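Shop Premises Safety Check - Plumell Gift and Toy Store, ground floor and stock room
Checked by: Arturo Orlandini
Accompanied by: Jitendra Mittal, shop manager
December 2020

How to read this list: OK means no action. ACTION means the shop must do something before my next visit. WATCH means it is acceptable now but I want to look again. My comments are written after each point.

1. Entrance and doors

1.1 Front door opens fully and closes by itself - OK
1.2 Door mat flat, edges not lifted - ACTION
Comment: The left corner of the mat is lifted and I caught my shoe on it. Mr. Mittal has put tape there, but tape is for one day only. Please order a mat with a heavy rubber edge.
1.3 Threshold strip fixed - OK
1.4 Rear door free to open from inside without key - OK
Comment: Last year there was a bolt on this door. It was removed and the holes are filled. Thank you.

2. Walkways and floor

2.1 Main aisle at least 48 inches wide - OK
2.2 Side aisle by the greeting cards - WATCH
Comment: The turning card stand from Velleo takes more space than the old one. When it is full, customers pull it toward them and it moves on its feet. Please fill the lower rows first.
2.3 Floor clean, no liquid - OK
2.4 Steps to stock room, nosing visible - ACTION
Comment: There are 4 steps and the yellow line is gone from the two lowest. Paint or strip, both are good for me.

3. Packing table and counter

3.1 Table stable, feet on the floor - OK
3.2 Cutting tools stored with blade closed - ACTION
Comment: I found one knife open in the drawer with the ribbon. The person who reaches for ribbon does not look for a knife.
3.3 Packing materials kept in order - WATCH

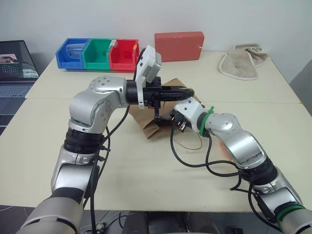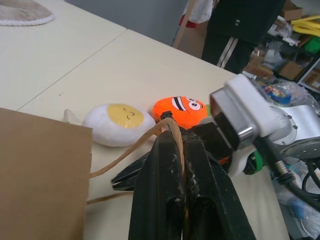 Comment to 3.3: The delivery from Ramanauskas arrives in the morning, and in this hour the packing work and the unpacking work are done side by side. I ask that the empty cartons go directly to the cage in the yard and do not wait behind the counter, where the staff walk backwards with their hands full. Carrier bags need attention too. With a twisted handle like the one on the brown paper bag, it is easy for one strand to stay down on the table while the other is taken, and then all the weight hangs on one side. Staff should take both handles together and keep the other hand under the bottom when something heavy is inside, for example the Tindance music boxes. Soft toys are no problem.

3.4 Seat at the counter in good condition - OK
Comment: The new stool is better. The old one is still in the stock room and somebody will sit on it again, so please dispose of it.

4. Electrical

4.1 Visible cables without damage - OK
4.2 No extension lead connected to another extension lead - ACTION
Comment: In the window display, two leads are joined behind the paper snow. I understand that December is a difficult month for the window, but the lights must have one lead of the correct length. Mr. Mittal agreed to change this the same evening.
4.3 Window lights switched off at closing - OK
Comment: A timer is installed now.

5. Fire

5.1 Extinguishers in place and inside the service date - OK
Comment: Labels read, numbers 363 and 589. The second one hangs a little high for a short person, please lower it.
5.2 Emergency light tested - OK
5.3 Nothing stored under the stairs - ACTION
Comment: Gift wrap rolls, the same as last time. It is the only dry corner, I know, but it is also the way out.

6. First aid and records

6.1 Box complete - WATCH
Comment: Small plasters are almost finished.
6.2 Accident book available and filled in - OK
Comment: One entry, a finger cut on a carton edge. It was written clearly and signed.

The ACTION points 4.2 and 5.3 should be done first. For the others I will look on my next visit, and Mr. Mittal can send me a short message when the mat and the step marking are in place.

Signed: A. Orlandini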